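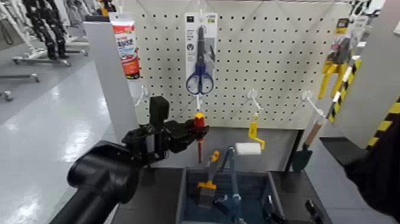 Screwdriver at the tool board, with packaged scissors hanging behind.

Pesby Maths Teaching Project
Progress report to the Zodura Fund
Submitted by Halvard Vik, project manager, 2nd January

1. Summary

The project pays for maths teachers in the Pesby schools to plan and review lessons together during the working day. The grant covers supply teaching, coaching time and a common set of tests. We are halfway through the funded period. Lesson study groups are running in all three schools. The first round of testing is complete and the second is due in April. Spending is slightly under budget, for reasons given in section 5.

One target has been missed. We had planned for every group to have finished two full cycles of planning, teaching and review by now. The group at the upper school has finished one.

2. Lesson study groups

Each group chooses a topic that pupils find hard, writes a lesson on it, and watches one member teach it while the others take notes. The lesson is then rewritten and taught again to a different class. The topics so far have been fractions on a number line, ratio, and the step from arithmetic to simple equations.

Marichka Boiko has coached all the groups since the start. Her notes show that teachers spent most of the early meetings on the wording of tasks and very little on what pupils were likely to get wrong. This has changed in the two lower schools, where plans now include a page of expected mistakes and how to respond to each. At the upper school the plans are still mainly lists of exercises.

Attendance at meetings has been good where the time is fixed in the timetable and poor where it is not. The upper school moved its meetings to the end of the day after the autumn break, and several teachers had to leave early for other duties. The head has agreed to put the meetings back in lesson time from the start of the new term. 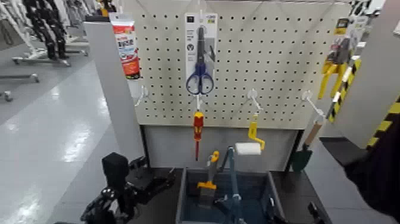

Scissors and a screwdriver on the white pegboard.

3. Testing

We used the Pelletier number test with the two youngest year groups. It was sat by 400 pupils. The return rate was 98 per cent, and the missing papers are nearly all from one class whose teacher was on sick leave. Those pupils will take part in the second round but will be left out of the comparison.

It is too soon to say anything about progress. The first results do tell us where the pupils are starting from. Whole-number work is sound in most classes. Ratio and scale are weak in all of them, and more than 50 pupils left the last section blank. We do not know whether they ran out of time or could not do the questions. Ulla Blomqvist, who is handling the data, has asked for the last section to be given separately in the second round so that we can tell the difference. The publisher's instructions allow this.

Teachers received results for their own classes before the end of term. Two of them asked for the results item by item, and we have since sent these to everyone. The item tables were more use in meetings than the total scores.

4. Staffing and supply cover

Supply cover has been harder to find than we expected. The original plan relied on one agency, which could not provide maths teachers on the days we needed. We have since booked cover through Fletix, the system the schools already use for absence, and this has worked better, though cover staff are often not maths specialists. In those cases the class is left set work prepared by the regular teacher.

Iida Sjöberg joined in the autumn as part-time administrator. She now handles all cover bookings, which had been taking up a good part of the coach's week.
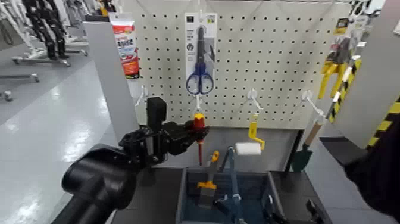

The coach's contract runs to the end of the school year. If the Fund expects to consider an extension, an early indication would help, as she will be asked about her plans in the spring.

5. Spending

The underspend is almost entirely on supply cover for meetings that were cancelled or moved. We ask to carry this forward and use it for the extra cycle at the upper school. No other budget line is more than slightly out. Test papers cost a little more than planned and travel a little less. A full statement is attached as Annex A.

6. Next period

The upper school will complete its second cycle before the spring break. Marichka Boiko will attend every meeting there until it is done.

The second round of tests will be sat in April and marked by the same people as the first.

Lesson plans that have been through a full cycle will be put in a shared folder open to all the schools. Britt-Marie Sjöberg at the upper school has offered to check them for layout and missing worksheets.

A short note on the test results will follow once the marking is finished. Questions on this report should go to the project manager, and questions on Annex A to Iida Sjöberg.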